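드렐티코(Dreltico), 대여 장난감용 세척·검수 절차 개정판 8월 적용

**베스타우(Westau)** — 유아용품 순환 대여 사업자 드렐티코는 반납 장난감의 세척, 건조, 검수 및 재포장 절차를 규정한 사내 기준서의 개정판을 8월부터 베스타우 처리 센터에 적용한다고 밝혔다. 적용 대상은 센터가 관리하는 대여 품목 2097종 전체이며, 기존 기준서는 개정판 시행과 동시에 폐지된다.

## 개정 배경

기존 기준서는 품목을 재질에 따라 경질 플라스틱과 섬유의 두 계열로만 구분하였다. 이 구분 방식에서는 여러 부품이 끈이나 고리로 연결된 품목의 처리 조건이 명확하지 않았고, 작업조에 따라 건조 시간이 다르게 적용되는 사례가 확인되었다. 드렐티코는 내부 점검 과정에서 해당 편차를 기록하고, 공정관리 책임자 발트라우트 타너(Waltraud Tanner)의 주관으로 분류 체계를 다시 작성하였다.

개정판은 품목을 4개 등급으로 구분한다. 1등급은 이음매가 없는 단일 성형품, 2등급은 내부 공간이 있는 개방형 성형품, 3등급은 구슬이나 고리가 연결된 복합품, 4등급은 섬유 및 충전재가 포함된 품목이다. 전자 부품이 내장된 품목은 본 기준서의 적용 범위에서 제외되며 별도의 작업 지침을 따른다.

## 공정별 변경 사항

**입고 및 분류.** 반납품은 개봉 직후 금속 용기에 옮겨 담고, 등급이 확정되기 전까지 세척 구역으로 이동할 수 없다. 서로 다른 회원에게서 반납된 품목을 같은 용기에 담는 행위는 금지된다. 용기 바닥의 흠집은 사용 중지 사유에 해당하지 않으나, 모서리가 변형되어 날카로운 부분이 생긴 용기는 즉시 교체한다.

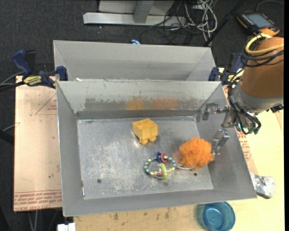

**세척.** 세척제는 무향 중성 제품으로 통일한다. 2등급 품목은 개방면이 아래를 향하도록 배치하여 세척수가 내부에 고이지 않게 한다. 3등급 품목은 전용 망에 개별 투입하며, 연결부를 벌린 상태로 헹굼을 2회 실시한다. 4등급 품목은 제조사의 취급 표시가 기준서와 다를 경우 취급 표시를 우선한다.

**건조.** 건조 구역의 설정 온도는 등급별로 구분하며, 3등급 품목의 건조 시간은 최대 100분으로 제한한다. 제한 시간 내에 연결부의 수분이 제거되지 않은 품목은 재건조하지 않고 보류 선반으로 이송한 뒤 검수 담당자가 처리 방법을 결정한다. 건조가 끝난 품목은 상온에 도달한 후에만 포장할 수 있다.

**검수.** 검수표의 항목은 26개로 확정되었다. 주요 항목은 균열, 변색, 잔류 이물, 연결 끈의 마모, 부품 간 간격, 인쇄면의 박리이다. 한 항목이라도 부적합 판정을 받은 품목은 대여 재고에서 분리한다. 검수표는 품목별 관리 번호와 함께 보관하며, 수기 정정 시 정정자의 서명을 기재한다.

## 기록 관리

처리 이력은 재고 관리 프로그램 지르노라(Jirnora)에 등록된다. 등록 항목은 입고 시각, 등급, 세척 조건, 건조 종료 시각, 검수 결과 및 담당자 식별 번호이다. 회원은 대여 상자에 동봉된 관리 카드의 번호로 해당 품목의 최종 검수 결과를 조회할 수 있다. 다른 회원의 대여 이력은 조회 화면에 표시되지 않는다.

타너 책임자는 “등급 판정 기준을 부품의 연결 방식까지 확대한 것이 이번 개정의 핵심”이라며 “판정이 어려운 품목은 상위 등급 번호의 조건을 적용하도록 명시하였다”고 말했다.

## 적용 일정 및 회원 안내

시행 전 입고된 품목은 다음 반납 시점부터 개정 절차를 적용한다. 회원의 반납 방법과 대여 요금에는 변경이 없다. 다만 3등급 품목은 검수 보류가 발생할 경우 동일 등급의 대체품이 발송될 수 있으며, 대체품을 원하지 않는 회원은 예약 단계에서 이를 지정할 수 있다.

시케이라(Siqueira) 처리 센터는 건조 설비 교체가 완료된 후 동일한 기준서를 도입할 예정이다. 해당 센터의 적용 시기는 별도로 공지한다.

**문의**
드렐티코 홍보 담당 이보나 노비츠키(Iwona Nowicki)
기준서 관련 기술 문의: 베스타우 처리 센터 공정관리팀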